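Plaltura Passes 1,000 Recorded Tidying Tasks

September 23, 2019 — Plaltura has now recorded 1,467 examples for Kolimeck, its learning system for household robots. People do the chores themselves with hand-held grippers, and Kolimeck learns from every recording!

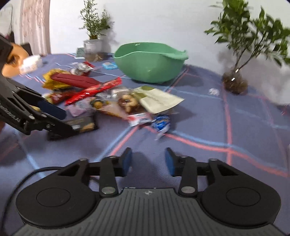

The work began in July with 60 examples. "We love how different each one is," says project lead Teodoro Carrasco.
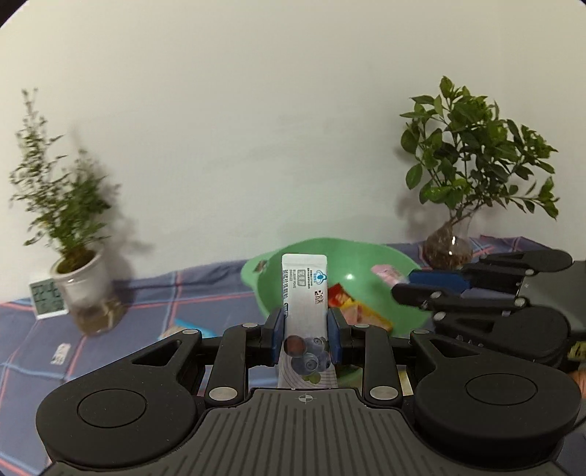

Snacks are the newest set. Wrappers bend and slip, so they make great practice — a stick packet held upright between two blue pads is one example. Another 150 recordings come next.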